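Ticket 457 – Gear insertion: policy stalls short of the shaft
Project: Pralto
Opened by: Adoración Barrios
Assigned to: Benedek Csizmadia
Status: Open, waiting on re-run
Date: 1/27/24

Adoración Barrios wrote:

Hello all, and sorry in advance for the length of this one. I have been comparing the two versions of our approach policy on the blue gear task, the one trained with the wrist view only and the one that gets the wrist view and the fixed view together. The second was meant to be the steadier of the two, and on the pegs and the plain blocks it is. On the gear it comes down nicely, slows as it should, and then hovers. After a while the episode times out and gets scored as a failure.

What I have tried so far:
- restarted the policy server and reloaded the checkpoint (same behaviour)
- swapped back to the wrist-only checkpoint (it does reach the gear, though a bit clumsily)
- repeated the hand-eye calibration for the fixed camera, 3 times, with results that agree with one another
- read through the Wudolen logs for dropped messages and found none

The predicted actions don't go to zero, they just get very small and point in slightly different directions at each step. It reminds me of what we had in August with the old normalisation file, although I checked and we are loading the new one.

Views from the fixed side, gripper and blue gear in both:

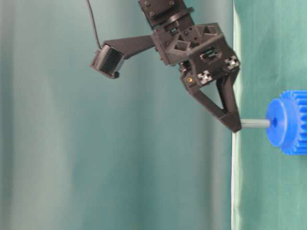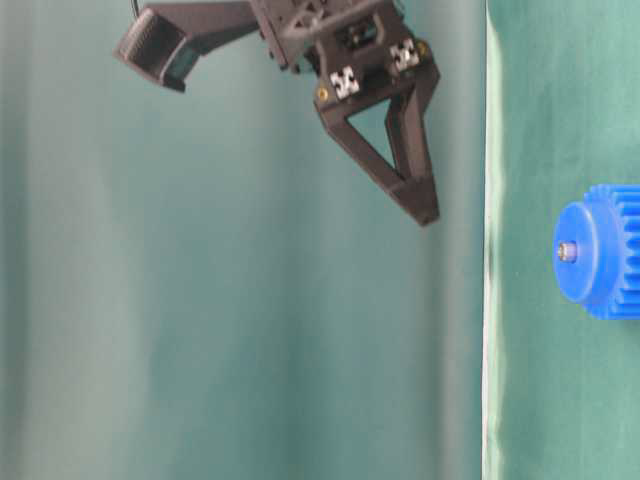
I would be grateful for a second pair of eyes on the crop settings before I go and retrain anything, as a full run ties up the machine for about 4 days and Essam has been very patient with me already.

Benedek Csizmadia replied:

Thanks for such a thorough write-up, Adoración, it saved me a good hour. I went through the preprocessing and I think I have found something. The training script crops the fixed view to a square about its centre, but the Nomitico loader on the robot side resizes the whole view first and crops afterwards. For the pegs this hardly matters, as they sit well towards the middle. The gear is right out at the side, so the policy is being shown it in a place it never saw in training.

Could you try these in order?
1. Set crop_before_resize to true in the loader config.
2. Clear the cached statistics, otherwise the old ones are picked up again without any warning.
3. Re-run both checkpoints from the same start poses, keeping the seeds.

Essam Bouazza replied:

No rush on the machine from my side – take it for as long as you need. Please save the raw action outputs this time as well, I would love to plot them against the wrist-only ones.

Adoración Barrios replied:

Thank you both, that is very kind. Config changed and cache cleared. I'll start with the two-view checkpoint and add the numbers to this ticket when both sets are through.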